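Foro del Huerto de Brokness > Semillas y semilleros > Sobres, tarros o cajas?

Karine_G
18 de febrero de 2024

Hola a todos. Pregunta rápida que salgo ya para el trabajo. Tengo semilla de tomate, judía y calabaza de la temporada pasada repartida por toda la casa, unas en sobres del Thibodeau, otras en papel de cocina sin etiqueta (ya, ya). Quiero juntarlo todo antes de sembrar. Qué usais? El trastero lo tengo al 70 % de humedad según el cacharrito, y en la cocina hace calor. Nevera no me cabe nada más.

murray_lavoie

Tarro de cristal con goma, los de conserva. Dentro los sobres de papel y un saquito de arroz tostado. Y fuera de ese trastero hoy mismo, con 70 no te dura ni el perejil. Yo las tengo en el armario del pasillo, pared interior, oscuro. Judías de hace cinco años y me siguen saliendo.

Lo del papel de cocina: si está pegada no la arranques, corta el cachito y siembra con papel y todo.

FrancineCh

Discrepo con lo del arroz. No seca casi nada, eso es leyenda. Gel de sílice o nada. Y el cristal pesa, se rompe, y acabas abriendo el tarro entero cada vez que quieres tres pimientos. Cada apertura, aire húmedo dentro.

Yo caja con separadores, una división por familia: solanáceas, cucurbitáceas, hoja, raíz, y las flores donde quepan. Ves de golpe qué falta.
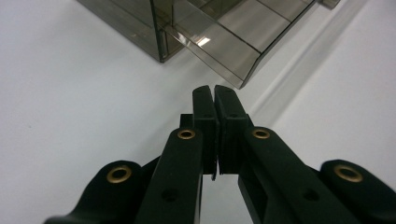
Caja gris ahumada, sobre mesa blanca.

De ese estilo, vamos. El gris corta algo de luz pero no os fieis, al armario igual. Y la semilla NUNCA suelta en el plástico, siempre en su sobre con nombre y año.

murray_lavoie

El arroz tostado sí seca, Francine. Tostado. Recién salido del horno y enfriado en el tarro cerrado. Lo que no seca es el arroz del paquete. Y una caja de separadores no cierra hermética, así que tu sílice se está bebiendo el aire de la habitación entera. A las dos semanas saturado.

FrancineCh

Pues lo regenero al horno cada mes, como tú el arroz jaja. Y si la semilla entra BIEN seca no hace falta hermético. El problema es que la gente guarda sin secar. Una semilla húmeda en tarro cerrado = moho, eso lo he visto yo con mis ojos, un tarro entero de calabaza a la basura.

brittany.leclerc

En esto Francine lleva razón. Prueba casera: la de calabaza la doblas, si se dobla está verde todavía, si parte está lista. Judía, le das con un martillo, si se aplasta no está, si revienta en trozos sí. Con tomate no vale la prueba, ahí tiempo y plato de loza, nada de papel de cocina (perdona Karine).

Yo uso sobres de café doblados a mano y una lata de galletas. Gratis. No me complico.

Karine_G

Vale vale. Entonces: secar más, sobre, y fuera del trastero. La duda sigue siendo caja o tarro. También tengo la Vadgate, la judía trepadora que repartieron en el intercambio de junio, y de esa tengo poquísima y no quiero perderla. Esa tb en caja? 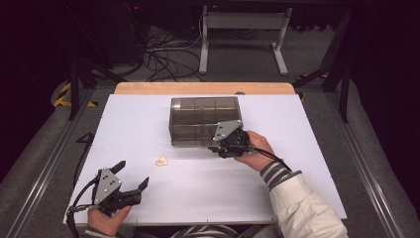 Shirley Beaulieu
Moderadora de Semillas y semilleros · 2.447 mensajes

Paso corriendo. Os leo y creo que habláis de dos cosas distintas. Una es lo que vas a sembrar esta primavera y otra lo que quieres conservar años.

Lo de esta primavera: caja con divisiones, lata, lo que sea, en sitio fresco. Vas a abrirla mil veces, da igual. Si las divisiones son bajas, los sobres tumbados y el nombre escrito en el borde, que si no hay que sacarlos todos.

Lo que quieres guardar: tarro bien cerrado y secante, como dice Murray, y no se toca. La Vadgate de Karine va aquí. Y mejor pártela en dos lotes y deja uno en otra casa, que luego vienen los ratones y los lloros.

Del arroz contra la sílice ya hay un hilo larguísimo, por favor no lo repitamos aquí.

Etiquetas a lápiz. El rotulador se va con los años y el boli tb.

murray_lavoie

Con eso puedo vivir. Lo del arroz lo mantengo.

FrancineCh

Yo también mantengo lo mío. Lápiz sí, totalmente de acuerdo.

brittany.leclerc

Karine, la Vadgate es la de grano pinto o la blanca? En Lirkbridge me dieron una con ese nombre y era blanca, me escama. Si es la pinta te cambio unas cuantas por acelga roja.

Karine_G

Pinta, con la manchita granate en el ojo. Te guardo unas pocas pero déjame hacer primero lo del martillo, que no se si están secas. Te escribo por privado esta noche.

Y gracias a todos, el trastero ya está vaciándose. He encontrado otro papel de cocina detrás de las macetas, sin nombre, parecen pimientos.

brittany.leclerc

Siémbralos a parte y en agosto nos cuentas qué son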